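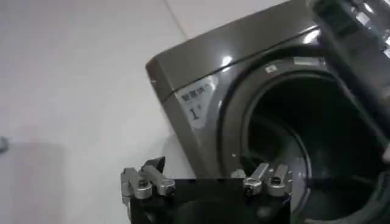
Tecnologia têxtil II
Apontamentos da aula 4: a água e o detergente na lavagem

Docente: Dardo Escobar

1. Dureza da água
A dureza resulta dos sais de cálcio e magnésio dissolvidos. Exprime-se em mg/L de CaCO3. A amostra recolhida na torneira do laboratório deu 147 mg/L, valor que nesta disciplina classificamos como água moderadamente dura. Os iões cálcio reagem com o sabão e formam um precipitado que se deposita nas fibras e as torna ásperas.

2. Tensioativos
Molécula com uma parte hidrófila e outra hidrófoba. Acima da concentração micelar crítica formam-se micelas, que retêm a gordura em suspensão. Os aniónicos são os mais sensíveis à dureza; os não iónicos resistem melhor.

3. Enzimas
Proteases: sangue, ovo, leite.
Amilases: molhos e papas.
Lipases: gorduras.
Não usar proteases em lã ou seda, que são fibras proteicas.

4. Trabalho prático
Cada grupo lava uma amostra de algodão cru de 71 g, com e sem amaciador de água, e regista a massa depois de seca. Os relatórios entregam-se na segunda-feira, em papel, na sala Altier.

Leitura para a próxima aula: capítulo sobre branqueadores oxidantes.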